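Cleaning a stickered cube without lifting the stickers
Puzzle Maintenance > Cleaning and Lubrication 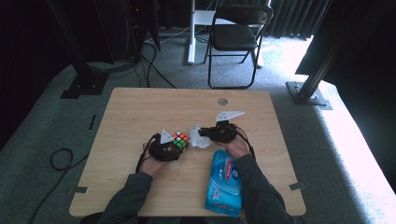
fistwood_karla
Posts: 711

I have a black-bodied 3x3 with ordinary stickers and it has picked up the gray film they all get after a few months of handling. The white face shows it worst. The turning is fine and I do not want to take it apart. I only want the outside clean.

What I have on hand is a packet of wet wipes and a box of tissues. My plan is one wipe for all six faces, then a dry tissue along the gaps. Two questions before I do it. Does the moisture in a wipe get under sticker edges in any amount that matters? And is there any point in turning the layers halfway to reach the inner edges, or does that only carry dirt inside?

- Karla Robles

trestix
Posts: 8

Wipes are fine. I have used them on stickered cubes for years. Squeeze the wipe out first so it is damp and no more. Stroke from the center of each sticker outward, never from the edge in. An inward stroke catches the corner of the sticker and that is where lifting starts.

Do not turn the layers while it is damp.

swanson_e
Posts: 19

Disagree on wipes in general. The liquid is not the problem, the lotion is. Most packets sold for hands and skin contain a conditioner that stays behind after the water evaporates. You get a slightly tacky surface that collects dust faster than before. Read the ingredient list. If there is glycerin or any kind of oil in it, use plain water on a cloth.

Also, tissue sheds. You will be picking lint out of the gaps.

trestix
Posts: 8

I have read that about the residue and never been able to reproduce it. I cleaned two identical cubes, one with wipes and one with water, and left both on a shelf until November. No difference I could see or feel.

swanson_e
Posts: 19

On a shelf, yes. Residue shows up under handling. Skin oil plus conditioner is a different case from conditioner alone.

clarkuvik
Posts: 94

Both of you are skipping the sticker material. Vinyl tolerates nearly anything short of solvent. Paper-backed stickers on cheap cubes do not tolerate water at all. The color layer separates and the corner curls within a day. Test on one sticker, on whichever face you care about least, and wait overnight.

On the second question, I do turn the layers, 45 degrees, but with a dry brush only. A soft toothbrush is good enough. Brush first, wipe second. If you wipe first, the loose dust turns to paste and ends up in the seams.

fistwood_karla
Posts: 711

Stickers are vinyl as far as I can tell. They have a slight stretch at the edges and no visible paper layer.

Checked the ingredients on the packet. Glycerin is there, fourth in the list. No alcohol.

swanson_e
Posts: 19

Then I would not use it, or I would follow it with a second pass of plain water. The second pass removes most of it. At that point you have done the water cleaning anyway and the wipe added nothing.

trestix
Posts: 8

It added a surfactant. Plain water does not lift skin oil. That is the whole reason people reach for wipes. If you want to avoid glycerin, put one drop of dish soap in a cup of water and use a cloth. Then rinse the cloth and go over it again.

effie_mciver
Posts: 230

Dish soap method here too. My order of work, for what it is worth:

Dry brush with the layers at 45 degrees.
Square the cube up again.
Soapy cloth, wrung out hard, one face at a time.
Clean damp cloth.
Leave it to air dry on a towel for 9 hours, usually overnight.

I agree that tissue is a bad choice for drying. It breaks up on the corners of the pieces. A glasses cloth works and costs next to nothing. If tissue is all you have, press it flat against the face and lift it off - do not rub.

No alcohol on the stickers, even if the wipes run out. It is fine on bare plastic in small amounts but it softens some adhesives.

Effie McIver

clarkuvik
Posts: 94

9 hours is excessive for the outside. An hour is enough if the cloth was wrung out properly.

effie_mciver
Posts: 230

It is overnight because I do it in the evening. I have not tested a shorter time.

fistwood_karla
Posts: 711

Going with brush, then soap and water, one test sticker on the green side first. The wipes can go back to being for the table. Will report on the edges once it has had a week of normal use.

trestix
Posts: 8

Check the corner pieces first. They take the most grip and lift before anything else does.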